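Help wanted on a two-arm build, Rellholm shared workshop

We need one or two people to join a home-grown robot project for an evening a week from March. It is unpaid. Tea is included, and so is a share of the bench.

The project goes by Umine, a name picked in a hurry and never changed. The aim is a pair of arms that can sort out tangled cords on a table. I've watched plenty of clips of arms doing clever household jobs and I believe very few of them. Most look as though somebody kept the one good go and binned the rest. So we write down every go, the bad ones included. The log stands at 946 entries, and I wouldn't call more than 73 of them a decent result, even on a generous day. 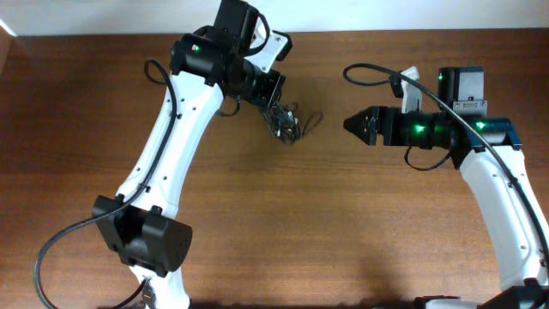
Cords are a rotten thing to ask a machine to handle, and I have my doubts that we'll get far. I'd still like to find out properly. If you already know that robots will be doing all our chores soon, you may find the evenings trying.

What you'd be doing:
Running goes on the bench and filling in the log.
Tidying the cabling on the arms, a job we keep putting off.
Checking my sums. I've been wrong about our scores before.

What we'd like:
You can use a screwdriver and a multimeter without being watched.
You can read other people's code and say plainly when it's bad.
You'll stick at it for at least 3 months. People who came for a fortnight cost us more time than they gave.

No degree needed, and please don't send a covering letter about your passion for innovation.

Workshop membership is 15 pounds a month, which we'll pay for whoever joins. The building is behind the old Lashari shop on the Cultstead road, up one flight of stairs, no lift. We start at half past six and pack up when the heating goes off.

To apply, leave a note in the Umine tray by the workshop door with a few lines on something you built that didn't work, and how you could tell.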